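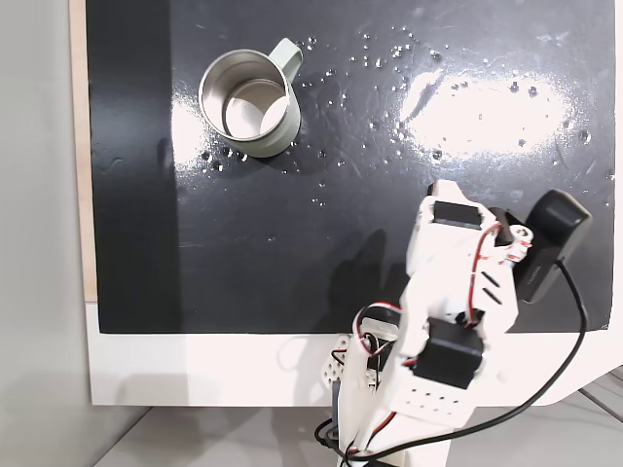

Green steel mug on the black board, water droplets on the surface.

Brodlow Residents' Forum > Shared Kitchens > Care of the black serving boards
5 replies | 2 shares

S_Zivkovic
Residents are reminded that the glossy black boards in the shared kitchens are to be wiped after each use. Water left standing on the finish dries to a chalky mark, and the second floor board has already had to be polished twice this term. Mugs should be placed on the draining rack after rinsing and should not be left on the board. Dry cloths are kept in drawer 6.
Snežana Živković, House Office

sturkholm_east
Thank you for the notice. I would ask the House Office to reconsider the second point. The draining rack holds very little once two people have cooked, and the board is the only clear surface within reach of the sink. A mug standing upright on it does no damage. The droplets are the difficulty, and a cloth deals with those.

H.Stojanovic
I must disagree with the previous contributor. The board in the picture shows faint scratches as well as water, and a cloth will not remove those. In my view steel mugs are a likely cause, particularly where they are slid across the surface. The green ones supplied by Markodine have a hard base. I have used the same type at home for three years and would not stand one on a gloss finish without a mat.
Haris Stojanović

jelinek_corner
May I ask whether the scratches might come from the cloths? The blue ones in our kitchen are rather coarse. I wrote to the office about them in the spring and have not had a reply.

sturkholm_east
That was also my impression. I accept Mr Stojanović's point about sliding, but a general prohibition seems excessive. A cork mat beside each sink would meet both concerns.

S_Zivkovic
The comments above are noted. The coarse cloths will be withdrawn and softer ones issued in July. Cork mats will be tried in two kitchens, and mugs may stand on a mat where one is provided. Elsewhere the original request remains in force. Please do not use scouring cream on the boards under any circumstances.
Last edited 25/06/2018

Contact the House Office | © Brodlow Residents' Forum | Back to top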